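Home | Forums | Textiles and Bedding | New Posts | Search | Log in

Washing an old quilted comforter at home – is 40 degrees safe?

lillska_n
Hello all. I have a quilted comforter which came from my aunt, cotton outside as I believe, and the filling I do not know. The label is gone since many years. It smells of the cupboard, not terrible, but I would not give it to a guest. My machine is a Berkora with a small drum and the shortest program for bedding is 40 degrees. Can I put it there, or do I destroy it? I read three pages on this and they say three different things.

Alexiou53
Before anything, find out the filling. Look for a small hole in the seam near a corner, or open two or three stitches from the inside of the binding, and pull out a few threads. Wool feels springy and a little greasy. Cotton feels flat and makes small lumps when you roll it. Polyester is slippery and very white. If it is wool, please do not wash it at 40. I did this one time and I had after it a comforter for a child.

biller_home
I disagree a little. I wash everything at 40, wool also, on the slow program, and in 20 years I lost only one pillow. People are too afraid of their machines. What kills a quilt is the spinning and the dryer.

Alexiou53
You were lucky, or your wool was the treated kind. Old wool filling is usually not treated. I would not tell a stranger to try it with something from her aunt.

lillska_n
Thank you both. I opened the seam. It rolls into small lumps, so cotton, I think. How do I know if it fits in the drum? The paper for the machine speaks only about kilograms.

Ningsih Manurung
Weight is one thing and volume is another. I wrote down my way in March for my sister, and I paste it again with small corrections. It is for cotton filling only.

1. Put the comforter dry in the drum. If you cannot put your flat hand between it and the top of the drum, it is too big and you should go to the laundromat.

2. Lay it open on a bed in daylight and go over the stitching with your fingers, row by row. Close every loose place by hand before washing, with small stitches and cotton thread. Turn the corners up and check also the back side. Mine is beige and the lines of stitching are diagonal and hard to see, so I do this next to the window. I throw it on the bed over my checkered bedspread and begin at the near side.

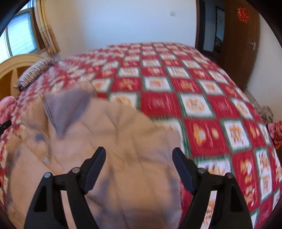 3. Test the color. Wet a white cloth, press it on a dark place for one minute, and look at the cloth. If it took color, wash cold and alone.

4. Use half of the detergent you would take for sheets, liquid and not powder. No softener. Softener stays in the cotton and the smell comes back sooner.

5. Choose the slow program and one extra rinse. Spin at the lowest number.

6. Dry it flat, over two lines or over a rack, and turn it every few hours. It needs two days in my apartment – in winter three.

biller_home
Good list, but I would never dry for three days indoors. This is how you get the mold smell that you wanted to remove. Put it in the dryer on low with two clean tennis balls and finish the same evening.

Ningsih Manurung
I have no dryer. With a window open and a fan I never had the mold smell. But I agree that in a damp house it is a risk.

Alexiou53
Tennis balls can give color when they are new. Wash them first.

post2971
May I ask a stupid question? Why not only air it outside? My grandmother did not wash quilts at all, she hung them in the cold and beat them.

Alexiou53
Not stupid. If it is only a smell of cupboard and no stains, I would try two dry days outside first, in shade. Sun makes the color pale on one side.

lillska_n
Then I will air it first and wash only if the smell stays. Ningsih, what thread number do you use for the small repairs?

Ningsih Manurung
Normal sewing thread, 40. Do not take the strong polyester one, it cuts the old cotton with time.

lillska_n
Update: two days on the balcony and the smell is mostly gone, but near one corner I found a brown ring, maybe tea. So I must wash anyway. I repaired four places first. I will write again when it is dry.

biller_home
For tea put a little white vinegar with water on the ring before, wait ten minutes, then wash. And low dryer!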